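# Ground Down, Polished Up

*Terrazzo is back in Flendadbridge. Mostly it never left, it was under the carpet.*

Eight in the morning, second floor of the old Chávez department store, and the noise is terrible. A grinder the size of a lawn mower. Gray slurry creeping toward the stairwell. Marisol Bedoya in rubber boots, pushing it back with a squeegee and shouting something at me about glue.

It's always glue, she tells me later, when the machine is off. Black glue, yellow glue, the brown stuff from the seventies that smells like a tire fire when you heat it. She has run the floor crew at Clerkell for nine years and can date a carpet by what comes up under it.

The carpet in the Chávez building went down 53 years ago. It came up in January. Underneath, 3050 square feet of terrazzo with brass strips, one long crack and a circle by the elevators where a perfume counter used to stand. The circle is paler than the rest. Bedoya wants to leave it. The owners want it gone. They were still arguing when I left.

## Leftovers

Quick history, since everyone asks. Stone chips in cement, ground flat, polished. The usual story goes that workers in Venice swept up scraps from the marble jobs and used them at home, on terraces, hence the name. Goat milk to seal it, supposedly. Bedoya has never tried goat milk and doesn't intend to.

In this country it took off once electric grinders made it cheap, or cheap enough. Schools, post offices, hospitals, bus stations. Anywhere with a lot of shoes. If you grew up in a town with a courthouse you have probably sat on a bench and stared at it, finding faces in the chips.

Then it got expensive again. Labor mostly. Vinyl tile could be laid in a day by two people, and carpet was quiet, and quiet was what offices wanted. So the terrazzo got covered. Very rarely torn out, that's the good news. Tearing it out is miserable work.

## The man with the buckets

Kevin Urrego mixes the patches. Separate job, separate room, down in the basement next to the boiler. Shelves and shelves of chips in buckets with masking tape labels. Some labels say the quarry. Some say things like "library, dark" or "looks like ham."

A patch is where restorations go wrong. You can see a bad one from across the lobby, a flat little island that's too new and too even. Urrego makes sample pucks, small as a hockey puck or smaller, lets them cure, grinds them, carries them upstairs in his coat pockets and drops them on the floor next to the hole. Walks away. Comes back after lunch. If he can't find the puck right off, it's a match.

"The chips are easy," he said. "It's the cement. Cement ages and you can't buy it old."

He adds pigment with a coffee spoon. Writes nothing down, which drives Bedoya up the wall. She's bought him notebooks. They're on the shelf with the buckets, still in thier plastic.

For the elevator crack he was on puck eleven. Ten was too pink. I couldn't see the pink. He held it under the window and then I could, and then I couldn't stop seeing it.

## What it costs

More than you'd like, less than you'd fear. Milagros Echeverri runs a two-chair dental office on the north side and pulled up her waiting room rug last year after a pipe leak. Found green and white terrazzo, filthy, otherwise fine. Her bill for grinding, two patches and sealing came to $3771. She had a quote for new vinyl plank that was lower. Not by enough, she says, and the plank would have been on its way out again by the time her youngest finishes school.

The kids like it. They lie down on it. She's given up telling them not to.

Complaints: it's cold, it's hard, it's loud when somebody drops a tray of instruments. And slippery if the wrong person waxes it. Her old cleaning service put down acrylic floor finish by the gallon, and it yellowed, and then all that had to be stripped. Now it's neutral cleaner and a damp mop. No vinegar. Vinegar eats marble, so does lemon, so does that orange spray everybody loves.

## Sealing, a fight about

Two camps here. Penetrating sealer, or polish it fine enough that you barely need one. Þröstur Eyvindsson is in the second camp and will not be moved. He came over to train crews on Skistia, the sealer Clerkell uses, and has ended up telling most of them to use less of it. Not a great salesman. Very good teacher.

He goes by sound. Drags a coin across the floor and listens. A coated floor is dull, he says, a polished one rings. I tried it with a quarter on the Chávez landing and heard a quarter. He was kind about it.

Cristian Benavides, the newest on the crew, can hear it already. He was laying tile in kitchens before this and says the differance is patience. Tile, you finish a room and go home. Terrazzo, you go over the same yard of floor with coarser grit, then finer, then finer than that, and for most of the week it looks worse than when you started. Then someone walks in at the end and says oh, nice, was that always there?

## At floor level

Since the Chávez job I can't walk into a building without looking down. Bank, clinic, the hallway at my kid's school. The grand lobbies get the tours and the postcards, but most of the speckled floor out there is doing plain duty under furniture, and I've come to like it best that way. Under a gray cabinet, say, with a plastic bottle lying on its side on top and a white bowl next to it, the kind of thing you'd walk past all day. Bedoya says people look at the stuff in a room and the floor gets what's left over. Fine by her. She was already kneeling when she said it, scraping at a lump of something yellow by the elevator doors, and Urrego was coming up the stairs with puck twelve. 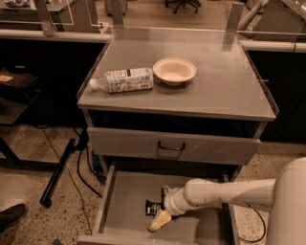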